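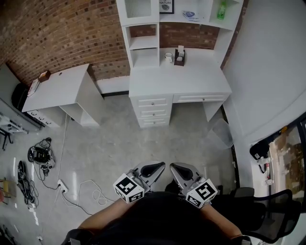

Trumar hand gripper

The Trumar is a pair of hand-held grippers used to record manual tasks for robot training. It is sold by Fovham. Each gripper has a silver, teardrop-shaped finger and a white cube printed with black marker patterns, which the tracking software uses to work out where the hand is.

Setup and care

The operator holds both grippers in front of the chest, fingers pointing at each other, before a session starts. Fovham calls this pose a full calibration. Critics say it only sets a starting point and will not catch a cube that has been knocked slightly out of line.

The manual calls for new marker faces every 3000 grasps. No test data has been published to support that number, and users at Prulov report replacing scratched faces after 400. Cubes are wiped with a dry cloth.

Repair

Fingers are replaced in pairs. The claim that a swap takes 2 minutes leaves out the recalibration that has to follow.

See also: Okafor mount

Last edited Sep 17, 2026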